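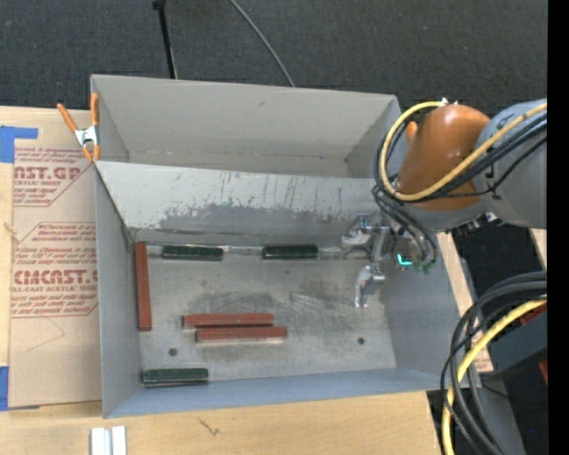 Ganen League: server and rules changes for the summer split

The summer split of the Ganen League opens in June with changes to the map pool, the overtime format and the match servers. Team captains should read this item before submitting a roster.

Map pool. The pool stays at 7 maps. Petine replaces Furnico, which has been withdrawn while its author reworks the lower bomb site. Furnico may come back in the fall split if the new version passes testing. Petine must be downloaded from the league workshop page before the first match. Older copies of the map have a different file hash and will be rejected by the server.

Veto order. In best-of-one matches the higher seed picks whether to veto first or second. Teams alternate until one map is left. In best-of-three matches each team bans 2 maps and picks one, and the decider is drawn at random from what remains.

Overtime. Overtime periods are played as first to 4 rounds, with sides switched after the third round. The timeout allowance is one per team per period. Unused timeouts from regulation do not carry over.

Servers. All division one matches move to the new hosts. Tick rate and config files are unchanged. Connection details are sent to both captains by 6 p.m. on match day. A player whose ping stays above the limit for a full half may ask the match admin for a server change at halftime, but not during a live round.

Demos. Both teams must keep point-of-view demos until the end of the split. The upload limit is now 500 MB per file. Compressed files are accepted.

Rosters. Each team may list five starters and 2 substitutes. Economou have already confirmed an unchanged lineup, with Aidan Hegarty continuing as in-game leader. Roster locks apply from the second round of matches, and a transfer after that point needs written consent from both captains.

Questions about the rules go to Angeliki Lazaridis, head admin, through the ticket form. Direct messages on voice chat are not logged and will not be treated as a protest.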